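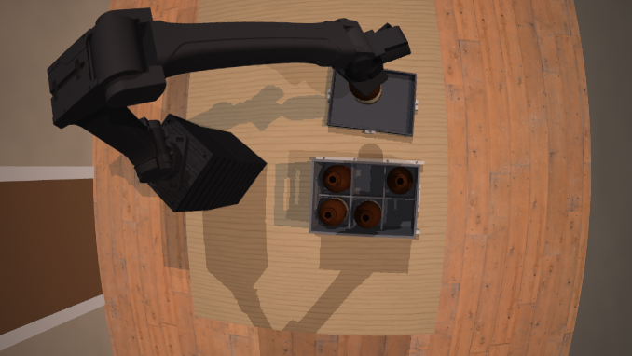
Film & Exhibition Desk

The last print of the season left Clirkalby on a pallet, strapped and labeled, and went back to the lab that struck it. The next title on the schedule arrived as a hard drive in a padded case. For the Pascual, a single-screen house that has shown documentaries since it reopened, the change had been coming for years. The theater still keeps its film projectors in working order, but nearly everything it books now is delivered as files.

Documentaries reach small theaters by a different route than studio features. A studio picture comes with a national release date, a fixed set of terms and a delivery service that handles every booking the same way. An independent documentary may come from a distributor, a sales agent or the production company itself. The format of the files, the length of the booking and the split of the ticket money can differ with each title. The theater has to settle all of it before it can print a showtime.

Wuloser, which handles theatrical bookings for independent documentaries, offers two kinds of terms. The first is a flat fee per screening, paid in advance and fixed whatever the attendance. The second is a percentage of net ticket sales against a minimum guarantee. The theater pays the guarantee on booking, and owes more only when the distributor's share passes that amount. Most one-night shows go out on the flat fee. Runs of a week or longer go out on the percentage.

The choice matters more in a small room. At the Pascual, the current documentary program runs to 67 titles over the year, most of them booked for one or two screenings. Paid attendance for the previous program came to 2,985. A flat fee that looks modest on paper can take most of the door on a slow night, and a percentage deal on a busy one can cost more than the fee would have. The programmers now ask for both quotes on every title and work out the attendance at which the two cost the same. If the expected house falls below that number, they ask for the percentage. Distributors know this arithmetic as well as theaters do, and the guarantee is set with it in mind.

Delivery is the next step. The standard package for theatrical exhibition is the Digital Cinema Package, or DCP, a folder of picture, sound and subtitle files with a set of text files that tell the server how to play them. Picture is stored as a sequence of compressed still frames. Sound is uncompressed. A feature-length package at 2K can run well over 100 gigabytes, and loading it onto the theater's server from a drive may take longer than the film's running time.

Some packages are encrypted. An encrypted DCP will not play without a key, sent separately by e-mail, that is tied to one server and valid between set times. Keys are the most common cause of trouble in a small booth. If the theater has replaced its media block and the distributor holds the old certificate, the key will load and the film will still refuse to play. If the window opens an hour before the show, there is no way to run a full check the day before. The Pascual's booking form now asks for a key that opens at least 2 days ahead. Many documentary distributors avoid the problem by sending the package unencrypted.

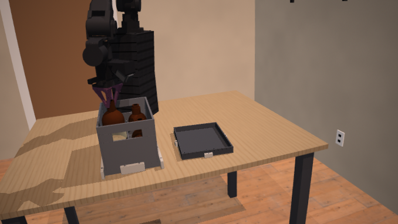

Frame rate is a smaller matter, but it comes up often with nonfiction. A documentary assembled from television archives may have been finished at 25 frames per second, or at 29.97. The older DCP specification, still the one with the widest support, calls for 24. Converting from 25 to 24 by slowing the picture lengthens the film by 4 percent and lowers the pitch of the sound unless it is corrected. Converting from 29.97 means dropping or blending frames, and camera moves can stutter as a result. Most current servers will play 25 without conversion. The safe course is to ask what rate the file was made at and test a reel with movement in it.

Sound brings its own questions. Festival copies are often mixed in a hurry, with stereo dialog placed in the left and right channels and nothing in the center. In a living room this is hard to notice. In a theater, people seated off to one side hear the voices coming from the nearer wall. A mix made for a theater puts speech in the center speaker. Where only the stereo version exists, the booth can sometimes route it through a decoder, though results vary with the material.

The Willow, a second venue across the river, has taken a simpler line. It has no DCP server and plays high-bitrate video files from a computer through a conference projector. Distributors are split on this. Some will license the title at a lower fee and send a file by download link. Others restrict the theatrical license to DCP and offer the Willow a community screening license, under which the venue may charge admission but may not advertise the show as an engagement. The wording affects whether a screening counts toward a reported theatrical run, and a few filmmakers care a great deal about that count.

Subtitles deserve a line in any booking request. A package may carry them as a separate text track, rendered by the server or projector, or burned into the picture. The first kind can be switched off, and on older equipment it sometimes fails to appear at all. Open captions for deaf and hard of hearing viewers are usually supplied as another version of the package, with their own playlist and, if the film is encrypted, their own key. Theaters that plan a captioned show should order that version by name.

Reporting closes the booking. Under percentage terms the theater sends its box office statement within a set number of days, with ticket prices, counts and any complimentary admissions listed separately. Drives go back in the case they came in – loose drives are the usual reason for a replacement charge. Files are deleted from the server once the last date has played, unless the distributor has agreed to a holdover in writing.

The Pascual's next documentary slate opens in January. Booking requests for open dates are made through the theater's office in Clirkalby, and the screening schedule will be posted in the lobby when the last of the terms are signed.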